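Cultdale Parcel Depot: Frequently Asked Questions

How long will my parcel be held?
Parcels are held for 4 business days after the delivery card is issued. Extensions may be requested at the counter before 5 pm on the final day.

What happens to items found without packaging?
Loose items are placed in a metal bin and matched against customer enquiries.

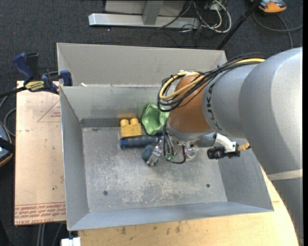

Is there a storage fee?
Oversized parcels incur a daily fee — concession card holders are exempt.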